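Budgeting for a second pair of handheld grippers

I have been putting off this post until the numbers settled. They mostly have, so these are my notes from planning the second data collection kit, written down before I lose the spreadsheet again.

We already run one kit: two hand-held grippers, one for each arm, with a printed marker cube on each, a head camera, and the box and cables that go with it. It has been in use since May. The question was whether to buy a second complete kit, buy only the grippers and share the rest, or wait for the next revision from Mesari.

Sharing was the first thing to go. On paper the recording box sits idle for half of every session while the operator resets the task. In practice the person wearing it doesn't take it off between takes, and shouldn't, as every change of operator means checking the camera alignment again. Two operators on one box works out slower than one operator on one box. I tried it for two afternoons with Ekrem Dağdelen and stopped.

Waiting was harder to rule out. Mesari says the next revision has a lighter body and a better cable exit. I would like both. But they have given us no ship date, and we have a task list for the fall that assumes two people collecting at once.

So, a second complete kit. The quotes came in as follows.

Mesari, gripper pair with cubes and spare finger pads: $951. That includes one calibration sheet and no case.

Mutora, recording box and cable set: $402. The cable set is one of each, which is not enough. Cables are what we replace most often, and the small plugs go before anything else does. I added a line for spares.

Camera and head mount: $500 even, from the same reseller as last time.

Printed replacement markers: $20 a set. I used to print these at the office and glue them on. Corners lift, and a lifted corner on a cube face shows up later as a tracking error that takes an hour to find. Buy them printed on something stiff.

That comes to $1,873 before shipping, tax and the spare cables. Skakura quoted a bundle at a lower total, but with a different finger profile. Mixing finger shapes between two kits would mean two sets of recordings that can't be pooled without extra work. Taner Çınar made the case for switching both kits to Skakura and selling the old pair. I ran that version too, and the saving disappears once the existing recordings have to be treated separately.

Things I left out of the first budget and had to find money for afterward:

Wrist straps. They wear out where the cord ties on.
A second charger, so that one can stay at the desk.
Storage. Raw video fills a drive faster than the vendor sheet suggests.
Operator time for practice takes. Hatice Coşkun was usable on her first day and consistent by the end of the second week. Plan on paying for the weeks in between and throwing most of that data away.

The last line matters more than the hardware. Over a season, wages are the largest number on the sheet, and a kit that stands on a shelf waiting for a trained person is just an early purchase.

I also priced a fixed arm from Sugiyama, mainly so I could say that I had. For bench work it would be fine. Our list has too much in it that happens above shoulder height, near walls, or at windows, and a bench arm does not go there. A person with two grippers does. The tradeoff is fatigue. Holding both hands overhead gets old fast, and I now schedule the high tasks early in a session and keep them short. If the lighter body ever ships, this is where it would pay off.

Kevser Işık asked whether glass and blinds are worth collecting near at all, given the reflections. I think so. Rooms have glass in them. I would take fewer takes there and check the tracking on each one before moving on.

The order goes to Mesari and Mutora once Tuncay Keskin signs the sheet. I will post the actual landed cost when the invoices are in, with shipping broken out this time. 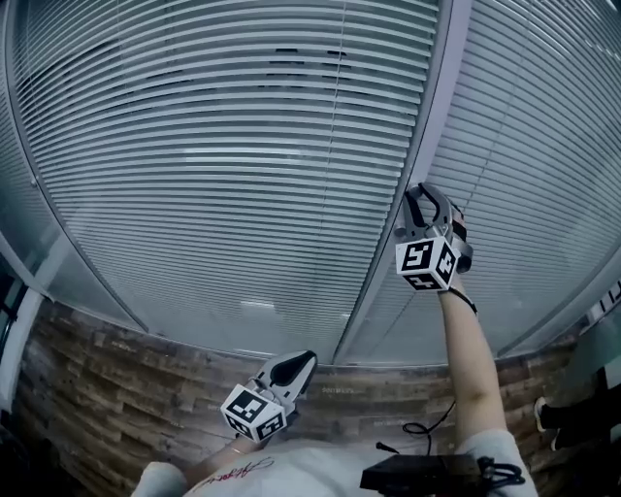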